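Open day at the Kaltora workshop

Members who signed up for the February visit met at Kaltora's front desk at 2 and were taken straight through to the handling lab. 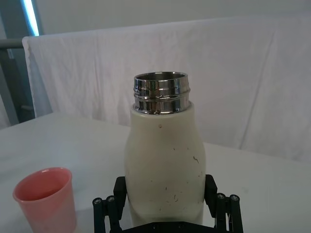 Mirta Maldonado ran the first half. Her group works on picking up everyday drinkware, and she spent most of her time on grip force: how hard two fingers can press on a metal bottle before the coating suffers, and how little they can press before it slips. The control software is called Pernik. It has logged 3818 grasps since the lab opened, and she went through several of the failed ones with us on a laptop.

Mirko Greco took over for the questions. Most of them were about cost and noise. He also explained why the team prefers used bottles to new ones, as scuffs and worn paint are what the arm will meet in a real kitchen.

Coffee was served in the Fleury room and the visit ended at 4. All 18 places were taken, and Kaltora has agreed to a second date on a Tuesday. Put your name on the list at the Barkitz office if you missed out. Closed shoes are required in the lab.

This site uses cookies. By continuing to browse you agree to our use of cookies. Accept | Settings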